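Jallcombe Robotics Open Day

The Jallcombe Robotics Open Day is a yearly demonstration held each December in the old Briven building at Windstead, where visitors are made very welcome and may stay as long as they like. The last one drew 1,695 people over 2 days.

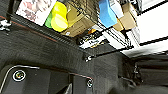 Packed goods on a black wire shelf, from below.

Much the best-loved part is the shelf work, in which a robot is asked to fetch and put back ordinary household things, and many families happily watch it for the whole afternoon (there are 6 sessions a day, and tea besides).
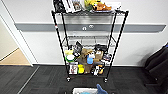 Text and pictures: Jallcombe Open Day desk

The shelving is on casters, with a good mix of boxes and packages along the bottom and soft toys up at the top. The evening talk, known as the Steiner Hour, begins at 6.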